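About Suden

Suden is a small company that keeps two-armed robot cells in good working order. We began as a repair bench for worn gripper cables, and we still love a good cable fault, but most of our days now go on one cell in particular, the one we call Flodance. It lives in our workshop at Siltov and it sorts artificial flowers!

Flowers are wonderful test pieces. A rose has a thin stem and a fussy head, a hydrangea is all petals and no obvious place to hold, and both shed leaves over everything. If a gripper is slightly out of line, a flower will tell you long before a wooden block does.

Setting up Flodance takes a morning. We check the table joint first, then the wrist bolts, then go along each cable by hand looking for flat spots and tight bends. After that we run 30 slow reaches with each arm, nothing on the table, and listen. Only then do the flowers come out.

Flodance at work with the roses and hydrangeas:

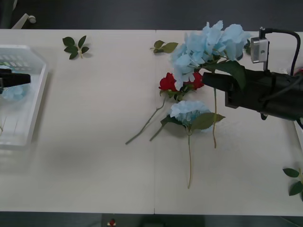
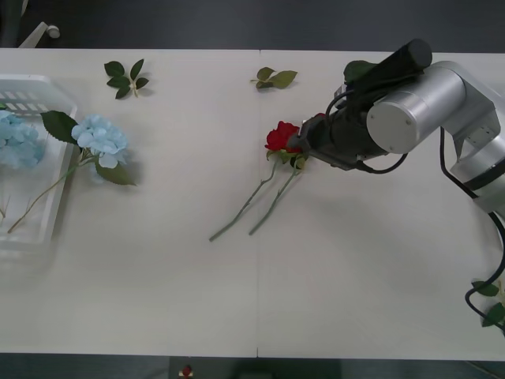
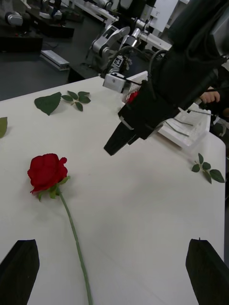
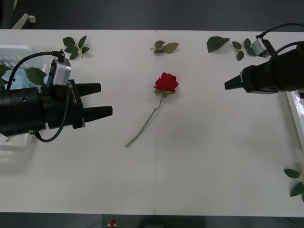 Cable loops are the thing we get asked about most. Too short and they pull at the wrist when it turns, too long and they catch on whatever is nearby. We leave enough slack for a full turn of the wrist, mark the spot with a paint pen and write the length in the cell book. The book is on page 784 now and has coffee on most of them.

Fingers come off for cleaning every 200 hours. We wipe the faces, check the screws, put them back in the same order and run the slow reaches again. It sounds dull, but we really do enjoy it – there is something very pleasing about a pair of fingers that close dead level.

Our checking software is called Lui, and we wrote it ourselves. It compares where each arm thinks it is with where it should be, and prints a short list of joints to look at. The first version came out in April and had 13 checks. We keep adding more as the cell finds new ways to surprise us.

If you look after a cell of your own, do come and see us at Siltov. Bring your worn cables too, we like to see how other people's wear out.

Page updated October 9, 2020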